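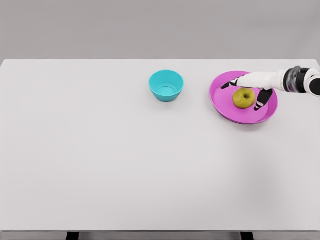 Teal bowl, white table.

I moved out of the share house in Zurkville with one saucepan, a box of other people's forks and no dinner plates at all. The plates had belonged to Vikas and he took them with him, fair enough. For the first fortnight I ate out of the saucepan. Then I started buying crockery second-hand, one piece at a time, and I've kept doing it for most of this year.

My rule was that I wouldn't buy a set. I had a set once, a sixteen-piece one from a department store, and within a couple of years the mugs were gone and the side plates had never been used. Sets are put together for a household that has people over for soup. I live by myself and eat most things out of a bowl.

So bowls came first. The op shop on Jondgate has a long shelf of them at the back, past the jigsaws, and the prices are whatever the person on the counter feels like that morning. I've paid 50 cents and I've paid nine dollars, the nine dollars being for a heavy brown one that I still think was worth it. It holds a full serve of noodles with room to stir. It's too heavy to wash comfortably when my wrist is playing up, but I use it most nights anyway.

What I look for now is pretty dull. I run a thumb around the rim for chips. I turn it over and check the foot, and if it rocks on the shelf it goes back. Fine grey cutlery marks inside don't bother me, they mostly come off with bicarb and a damp cloth. A crack does bother me. If you tap the side and it makes a dead sort of clack, leave it there.

Plates have been harder. Most of the dinner plates in op shops are enormous, and my cupboards are old and shallow, so the doors won't shut on anything wider than 26 centimetres. I started carrying a tape measure in my bag. Selma Papadopoulos, who I used to work with, gave me three plates of her mum's that fit with a bit to spare. They're cream with a green line around the edge, and the line has worn off on one side of each of them. I'd guess that's from years of being stacked in the same dishrack.

The only thing I've bought new is a mixing bowl. I looked for a second-hand one for months and they were all either plastic and scratched or priced as collectables. In the end I gave up and went to Karagiannis, the kitchen shop near the station, and got a plain steel one. It's fine. I made a lemon cake in it and a lot of pancakes.

I've let a few things go back as well. There was a gravy boat I bought in January because I liked the handle, and I've made gravy exactly once since. A set of egg cups went the same way. The shelf looks better for it, and I can get at the bowls without lifting anything off the top of them.

Still looking for a small jug with a spout that pours properly — most of them dribble down the front. If you're local and you see one, let me know. I'm also after a lid for the saucepan, 16 centimetres, any colour.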